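In Praise of the Plain Shelf

Fidelina Tello

I grew up in Zuststead, where every house had one shelf by the back door that belonged to whatever was in season. Ours held jam jars in July and boots the rest of the year. I loved that shelf, and I still think a bare piece of wood is the best thing you can put in a home!
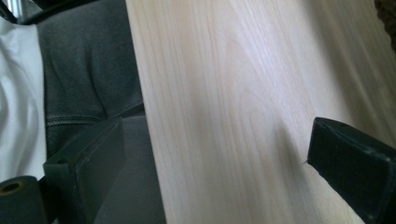 Pale wood, with the grain curving into arches.

People spend so much on storage now — bins inside drawers inside closets — and then they can't find the scissors. A shelf hides nothing. You see the good bowl every day, so you use the good bowl. My neighbor in Lumbao cleared out a cabinet last summer and put up five open shelves for less than $200, and she cooks twice as often (her words, but I've eaten the results and I believe her). 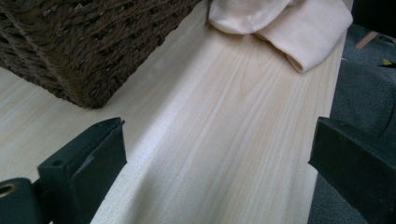 Yes, you have to dust. I like dusting! It takes me a few minutes on a Saturday with the radio on, and I pick up every cup and remember who gave it to me. The blue one came from Matura and has a chip in the rim. I would never have kept it if it lived in the dark behind the blender.

So take one door off its hinges this weekend and leave it off until the end of the month. Keep the screws in a jar, on the shelf.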